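6月4日 星期五

这周末终于有空,把惦记了一个月的酸黄瓜炖牛腩又做了一遍。之前有朋友催我写做法,干脆在这里一条一条发,想到哪写到哪哈。

1/ 先说肉。我买的是牛腩,带一点筋那种,别买太瘦的,炖完像嚼毛线。切大块,比麻将再大一圈,因为会缩。冷水泡半小时,中间换一次水,捞出来用厨房纸擦干。擦干这步我以前老偷懒,下锅油溅得到处都是,手背上现在还有个小印子。

2/ 酸黄瓜用的是 Morkov 那种玻璃罐的,咸得很正,蒜味也重。上回图便宜换了 Skovance 的,甜!炖出来一股糖醋味,家里人吃了两口就去煮面了。所以买之前看一眼配料表,糖排在很前面的就放回去吧。

3/ 开始煎。锅烧热,油稍微多一点,牛肉分两批下,一面煎到焦黄再翻。千万别一次全倒进去,出水了就变成煮肉。煎好盛出来,锅底那层褐色的东西留着,全靠它提味。

4/ 同一个锅下洋葱丝,小火,慢慢炒到软塌塌、边上有点黄。然后一大勺番茄膏,炒到油变红。我这次还扔了半个胡萝卜,纯粹是冰箱里剩的,不放也完全可以。
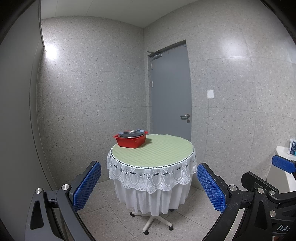 酸黄瓜什么时候放?
最后半小时再放,放早了肉不容易软,黄瓜也烂得没有口感。

5/ 接着说。肉回锅,加热水没过肉,两片月桂叶,几粒黑胡椒,盖盖子小火炖。我这次看着表的,炖了144分钟,筷子一戳就进去了。你家的锅如果封得严,可以早点开盖试一块,不用死守时间。

6/ 黄瓜切小丁,不要切片,片容易碎。一罐捞出来我称了,205克,全下。罐子里的酸汁也别倒掉!先加两勺,尝一下,再决定要不要第三勺。盐我一粒都没放,黄瓜和酸汁已经够咸了。

7/ 出锅前关火,拌一勺酸奶油。一定要关火拌,不然会结成小疙瘩,样子丑,味道倒没坏。没有酸奶油用无糖的浓稠酸奶也行,就是香味薄一点。再撒一大把莳萝,讨厌莳萝的换小葱,我不会生气的(会一点点)。

8/ 配什么吃:土豆泥第一,米饭第二。我妈坚持要配馒头,蘸汤,我尝了一口,好吧,馒头并列第一。

9/ 隔夜更好吃,真的。第二天早上汤冻成一层,舀一勺放在热米饭上看它化开,我能站在灶台前吃完一碗。冷藏放三天没问题,冷冻的话先别加酸奶油,吃的时候再拌。

10/ 有人问能不能用高压锅。可以,上汽后37分钟,放完气再开盖下黄瓜丁,不盖盖子继续煮一会儿把汤收浓。味道比慢炖的差一口气,但下班回来饿的时候谁管这个。

11/ 补一条,刚才忘了:番茄膏别用番茄酱代替,就是蘸薯条那个。我8月份试过,甜得发腻,最后加了好多醋也没救回来,整锅拿去拌意面了。

剩下的半罐酸汁我打算拿来腌鸡腿,明天烤,烤好了接着发。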